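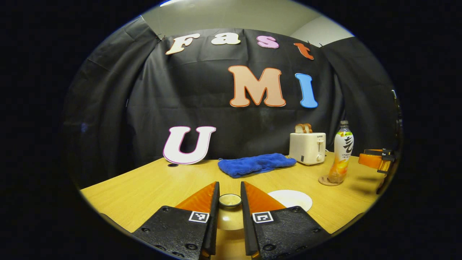 Practice table with the toaster, towel, plate and bottle set out, seen from the hand-held gripper.

Workshop > Tips > Home-built grippers

Setting up a practice table for a hand-held gripper

Last updated: November

These notes come from the build Carter Dhillon and I have been doing on the shared bench at Drullel. The gripper is held in the hand, with a camera on it, and you use it to pick things up while it records. We are on the second set of fingers now and most of the tips below were learned on the first.

Backdrop

Hang a plain black cloth behind the table and let it reach down both sides. Ours drapes in folds and we have left it like that. Matt cloth is better than shiny. Anything you fix to it, such as cut-out letters, should go high up where the fingers won't catch it. A letter that stands on the table needs to lean well back or it will slide forward when the table is knocked.

Wipe the table before every session. Crumbs get under the pads and then turn up on the towel.

What to put out

Use ordinary kitchen things and mix hard with soft. A folded towel is good for learning how far to close the fingers. Pick a thick one in a strong colour. A round plate is harder than it looks, as it has to be taken by the rim. Leave the plate until you can do the towel without thinking.

A drinks bottle with a screw cap wants a coaster under it. Cork grips the base and you get fewer spills. Keep the cap done up tight. Start with the bottle part full, then try it fuller when you are used to the weight.

For the toaster, leave it unplugged the whole time. Make the toast somewhere else, let it cool and stand the slices in the slots so the crusts stick up. Soft bread tears, so give it a bit longer than you would for breakfast. Change the slices after around 10 goes.

Fingers and pads

Print the finger bases in black and the pads in a bright colour, so you can tell at a glance where the gripping face is. Ours are orange. Put more screw holes in the base than you think you need. We moved the pads 3 times before the angle suited us and would have had to print the bases again without the spare holes.

Do the screws up by hand and stop when they bite. A drop of Givness thread glue on each one keeps them from working loose. Let it set overnight.

Markers

Each finger carries a small square black-and-white marker. Print them on matt paper, cut them with a knife and a steel rule, and stick them down flat. Rub out any air bubbles with the back of a spoon. Leave a white margin round the black part. If a corner lifts, replace the marker and don't try to glue it back.

Keep your thumb clear of both markers when you pick the tool up.

Light

Turn off any lamp that throws a bright patch on the table. A pale wooden top shines more than you expect, and the patch moves about as the camera moves. A lamp pointed at the ceiling does well enough.

Putting away

Undo the fingers and store them flat in a lidded box. Hang the cloth up, as creases from folding take days to drop out. Omar Azar asks that the bench is clear by 10 in the evening.

13 comments | 2 shares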